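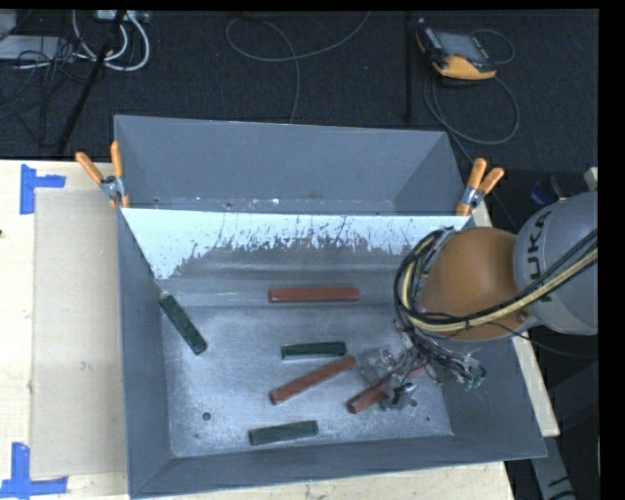
Chapitre 6
Quand la prise échoue : pannes silencieuses et arrêts de sécurité

Il y a des pannes qui font du bruit, et ce sont presque les plus aimables : un choc, un voyant rouge, un arrêt franc, et tout le monde lève la tête. Celles qui vont nous occuper dans ce chapitre sont plus discrètes. Le bras descend, la pince se referme, le programme passe à la ligne suivante, et la pièce est restée au fond du bac.

Meriem Fahmy, à qui nous devons une bonne partie des relevés commentés plus loin, a suivi chez Skotari une cellule de dévracage qui avait enchaîné 1297 cycles sans le moindre défaut déclaré. Au cycle suivant, la pince a accroché un câble de capteur passé un peu trop près des doigts, l'a tiré, et le signal « pièce présente » est resté bloqué à l'état vrai. Le robot a continué ainsi pendant près de 2 heures, déposant consciencieusement du vide, jusqu'à ce que Nipon Jaidee entre dans l'enceinte pour voir ce qui se passait (sans avoir consigné l'énergie, hélas, et nous reviendrons longuement sur ce geste, que beaucoup de lecteurs reconnaîtront !). Il n'a pas été blessé.

Prenez un bac métallique, quelques blocs couchés en tous sens, un bras qui plonge entre les parois : la tâche paraît enfantine. Un bloc posé contre une paroi laisse pourtant peu de place aux doigts, deux blocs voisins peuvent se gêner, et les fils qui courent autour de la pince sont autant de choses à accrocher.

Nous commencerons par la détection de prise et ses faux positifs (6.1), puis nous passerons au cheminement des câbles, sujet ingrat que l'on expédie trop souvent en fin de projet (6.2). La consignation et l'accès à la cellule font l'objet de la section 6.3, écrite avec Rattana Kongkaew.

Avant de poursuivre, relisez si besoin les définitions de l'arrêt d'urgence et de l'arrêt de protection données au chapitre précédent. La suite les suppose acquises.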